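The Unheated Bedroom

For most of the history of houses, the room where people slept was the coldest one they had. A lot of older homes in Leltano are still built that way, and some of the people living in them have decided to leave it alone.

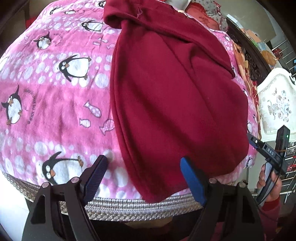
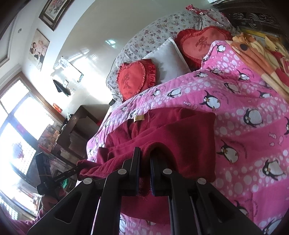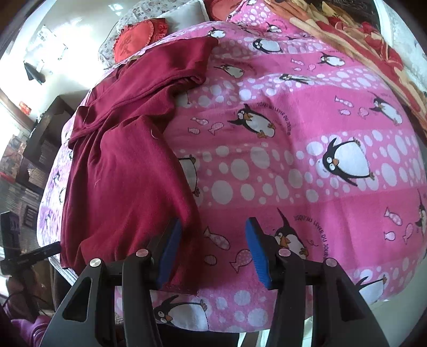
Penguins, fish and polka dots on pink.

My house has one radiator upstairs, and it is in the hall. The house went up before central heating reached this end of the valley, and when the pipes were finally put in, the owners paid for the downstairs rooms and stopped there. I have slept in the back bedroom for nine winters. In April I can still see my breath some mornings. Like most people with a cold room I have learned to make a bed in layers, and like most people I have stopped caring whether the layers match. A dark red fleece goes on top of a pink print with penguins all over it and everyone is warm, which is all the bed is for. Penguins seem like the right animal for the job anyway.

I started asking neighbors about their bedrooms last fall, after a dinner where six of us spent an hour on the subject without getting bored. Everyone at the table over 60 had grown up in a cold bedroom. Everyone under 40 thought this was a kind of hardship, like hauling water. The ones in between had opinions about socks.

Before furnaces, heat came from a fire, and a fire warmed the room it was in. A family with one good hearth cooked there, ate there, did the mending there, and went to bed somewhere else with whatever they could carry. Warming pans filled with coals were run between the sheets. Bricks were heated in the oven and wrapped in flannel. Stone bottles came later, then rubber ones. Box beds and curtained beds did the same work in a different way. They made a small room inside the large one, and the sleeper's own body heated it. Four-poster beds look grand to us now, but the curtains were there to stop drafts.

Two things changed the bedroom in this country. One was cheap fuel, and the other was ductwork. Once a furnace in the basement could push warm air to every corner of a house, it took more effort to keep a bedroom cold than to heat it. Builders put a register in every room as a matter of course. Bedding got thinner. Wool blankets that had been bought to last a lifetime went to the cedar chest, and then to the yard sale.

Leltano came to all this late. The town is strung along a river in a deep valley, and the gas line stopped at the county seat until well after the rest of the state was hooked up. People here burned wood, then coal, then oil. Many still burn wood. The blanket mill at Sibiya, nine miles upriver, ran two shifts every winter and sold seconds from a side door. My upstairs neighbor from my first apartment in town still has four Sibiya blankets, gray with a blue stripe, and they weigh as much as a dog. The mill closed when its last large customer switched to acrylic. The building is storage units now.

Milovan Dimitriou has been crawling through the attics of this valley for most of his working life. He began as a helper on an oil truck, moved over to furnace repair, and now does insulation and air sealing out of a garage on the Sibiya road. He is the man people call when the upstairs is cold, and he often surprises them by asking whether they want it warm.

"I go up there and it's 55 in the bedroom and 70 in the kitchen," he told me. "And they say fix it. So I say, how do you sleep? And they say, great. Well, then what am I fixing?"

What he usually ends up fixing is the draft. In his view a cold room is fine and a drafty room is not, and most people can't tell which one they have. Still air at 55 degrees is easy to sleep in. Moving air at 60 gets under the covers and finds your neck. He looks at the attic hatch first, then the window weights, then the gap under the baseboard where the old plaster stops short of the floor. A tube of caulk and a strip of foam will take care of a good part of it. He charges $300 for a half day of this and says most bedrooms don't need more than that.

He also looks for damp, and here he gets stern. A cold bedroom with the door left open takes in moist air from the rest of the house, and that air drops its water on the coldest surface it meets, usually the outside corner behind the dresser. He has pulled furniture away from the wall and found the paper black from floor to shoulder height. If you are going to keep a room cold, he says, keep the door shut at night, open the window for ten minutes in the morning, and pull the furniture out a hand's width from any outside wall. Don't dry laundry in there. He said that one three times.

I followed this advice in my own room and found mold behind the bookcase. It was not bad. I wiped it down, moved the bookcase to an inside wall and lost the spot where I used to put the chair.

Nearly everyone I talked to brought up money before I did. Oil is the biggest bill of the year for a lot of households in the valley. One couple on Mill Street let me look at the notebook where they write down what they spend on it. In their first winter in the house they heated every room and paid $1,640. The next winter they closed off the upstairs vents, bought two wool blankets and a good comforter, and paid $931. The winters were not the same, and they had also changed a storm door, so the notebook isn't proof of anything. They haven't opened the vents again, though.

Closing vents is not always a good idea, by the way. Some forced-air furnaces don't like it. The air has to go somewhere, and if too many registers are shut the system can overheat or leak through the duct seams into the crawl space. Ask someone who knows your furnace. With hot water radiators it is simpler, as long as the pipes themselves aren't at risk of freezing.

Then there is sleep. The general advice from doctors for years has been that adults sleep better in a cool room, somewhere in the 60s for most people. The body lowers its own temperature at night, and a cool room lets it. That isn't the same as a room where the water glass has a skin of ice on it, and babies and old people need it warmer than the rest of us do. But it does suggest that the old arrangement wasn't all misery. My neighbors with cold rooms talk about sleep the way other people talk about food.

What they complain about is getting out. The worst part of a cold bedroom is the first minute of the morning, and every household has its own way of handling it. Some put the next day's clothes under the covers at the foot of the bed. One woman on the hill road dresses entirely lying down and has done it since grade school. A retired mail carrier has a bathrobe on a hook over the stovepipe, so that it's warm if he can just get downstairs to it. My own method is a sweatshirt within reach of my right hand, and shoes, not slippers, on the rug.

Children take to it better than anyone expects. They are told to put on a hat for bed, and they think a hat in bed is funny. Parents worry more than kids do, and the parents' worry tends to take the form of buying things. The woman who runs Zuvow, the dry goods store by the bridge, sells more flannel and fleece in the last weeks of October than in the rest of the year together. Most of it is for children's beds. She orders plain colors and cartoon animals in equal amounts, and the plain ones are still on the shelf at Thanksgiving.

She has views on fleece, mostly that people use it wrong. Fleece is light, dries fast and holds a lot of air, but wind goes straight through it, so it works better under something with a tight weave than by itself on top. She would put a cotton sheet next to the sleeper, then fleece, then wool or a comforter. I asked whether she did this at home. She said at home the dog decides.

Electric blankets come up, too. Half the valley swears by them and the other half had a grandmother who didn't trust them. They use little power for what they do, and most people who own one turn it on to warm the bed and switch it off when they get in. Hot water bottles do nearly the same thing. I use one with a knitted cover and fill it from the tap, not the kettle, on Dimitriou's orders. He has seen a seam go.

The Villex development, up on the flat land past the school, has heat in every room, including the closets. The houses are tight and well made, and when I visited a family there in January, it was 70 degrees upstairs and down. They moved from a farmhouse outside Sibiya two years ago. The kids have stopped wearing hats to bed. The father told me he slept badly for most of the first winter and couldn't figure out why, and then one night he got up and turned off the register in the bedroom and cracked the window. His wife got up and closed it. They have settled on the window open two inches and an extra blanket on her side, folded double.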